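Learning to write shorter emails

When I started my job at Brillalex, I wrote very long emails. In the language I grew up with, a polite letter begins with the health of the reader and the weather, and only after that it comes to the question. I translated this habit into English, word by word. My emails had 40 lines and the answers had 2.

For a long time I thought my colleagues were angry with me. An answer like "Yes, fine, thanks" looked to me like a door closing.

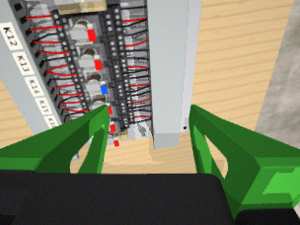
In August I read through my old sent messages, which is an unpleasant thing to do on a warm evening. I found a message to our supplier, Drukska, where my question stood in the last paragraph, after an apology for asking it. They had answered everything except the question. I was upset with them then, but now I would probably do the same.

So I made two small rules. The question goes into the first line. The apology goes out, unless I have done something wrong.

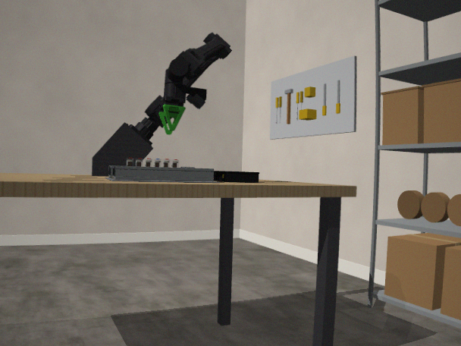 The second rule is harder for me. I still type "I am very sorry to disturb you" and then I look at it for a while before I delete it. Without it the message feels like I walked into a room with my coat on.

I also stopped writing "kindly." A customer in Villanueva once asked me if I was annoyed with her, and it was this word that did it. I had learned it from a textbook as the most polite word of all!

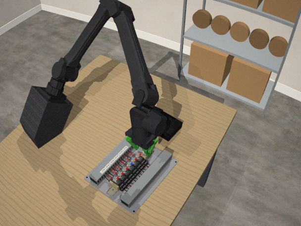 To my parents I still write in the old way, with the weather and the health and the neighbor's cat. My mother reads these letters aloud to my father in the kitchen. Last week I sent her a short one by mistake, and she called me to ask if I was sick.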